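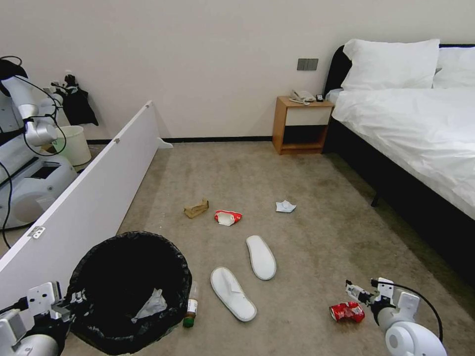

Guest room floor, with hotel slippers, a red soda can and the trash bin.

House Diary, The Rutherford, Starnville
November

The night desk passed the log to me at 6:40 in the morning with two entries carried over. The first concerned the boiler serving the east wing, which had dropped pressure during the night and was reset by Mr. Mackay. The second concerned a noise complaint on the third floor. The guest was offered another room and declined it.

The department heads met after breakfast. Ms. Dalgleish reported on checkout times. Late departures have grown more common since the rail timetable changed, and the rooms affected are reaching housekeeping well into the afternoon. It was agreed that late checkout will from now on be granted by the front desk alone, and entered on the board at the time it is granted. Verbal arrangements made by the bell staff or the restaurant are to stop. Mr. Guthrie asked that the wording on the key card sleeve be changed to match. The current sleeves will be used up first.

There was a longer discussion of Room 288. The wallpaper behind the headboard has lifted again at the seam, and the paste used in the spring has plainly not held. Mr. Geddes has obtained a price of $2,978 for the repapering of that room and the hallway outside it. I am not prepared to approve the hallway before the new year. He will ask for the room to be priced separately. In the meantime the room may be sold, but it should go to the bottom of the list.

The Mulach Room was set for the historical society's luncheon. The society had asked for round tables and had been given long ones, and the change was made before the members arrived. Their speaker addressed the history of the old ferry landing and ran well past his time, so the coffee service was held back. I wish to record my thanks to the kitchen for its patience. The Istine Room was closed for carpet cleaning and will reopen tomorrow.

Finlay Dalgleish completed his probation today and has been confirmed in his position at the front desk. His letter is in the personnel file. He is no longer to be scheduled alongside his aunt, in keeping with the house rule on relatives, and the roster from next month has been drawn up on that basis.

Lost property: one gray scarf, one reading lamp of the clip-on kind, and a child's library book belonging to the Starnville branch. The book will be returned to the branch directly. The scarf has been claimed by telephone and will be mailed.

Rain from midafternoon. The mats were put down in the lobby and the umbrella stand was brought out from the cloakroom, where it had been stored behind the folding chairs. One of its feet is loose.

Log handed to Mr. Mackay at 8 in the evening. Boiler pressure normal at that time.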